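How to get a yellow tint out of old muslin?

Asked by Allalia, Wednesday, February 14, 2018

Hello to all. I have cream cotton muslin which I bought in October for straining soft cheese. I have 6 squares. After some months in the drawer they became more yellow, and one has a little pink in the middle. I want to use them again for food, but I do not want bleach smell in my cheese. I put one square and my work table, which is also not so beautiful anymore.

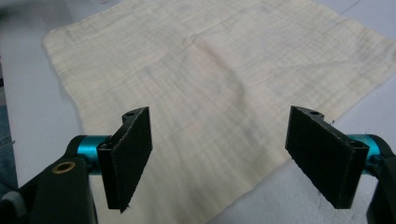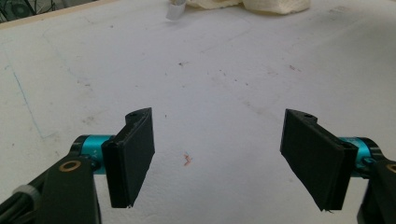 The cloth is in the first one, the scuffed white top is in the second.

2 answers

Farkis wrote:

Was it always cream? Unbleached muslin has this color from the shop, and you can boil it until next year, it will stay cream. For real yellow from milk fat, I do it so:

1. Rinse in cold water first. Hot water cooks the milk into the threads.
2. Put 5 spoons of washing soda in a big pot and simmer the cloth for one hour.
3. Rinse three times and dry it in the sun.

Do not use fabric softener, it leaves a film and the whey does not go through well. About the pink I am not sure. If it is from berries or beet it should become weaker in the sun. If it has a smell, or it is slimy when you wet it, I would throw this square away.

Clem Ruddock wrote:

Agree with the soda. I never had luck with vinegar, my cloths only smelled like salad. Muslin is cheap, I paid less for a new pack than for the cheese. Is your table painted or laminate? If it is painted, do not put the hot wet cloth on it. I did this once and lost a piece of paint big as a plate.

Related questions
Can I use a pillowcase for straining yogurt?
Cheese too salty after 13 days in brine
Rust spots on linen napkins

Contact | Copyright Cusar Home Help | Back to top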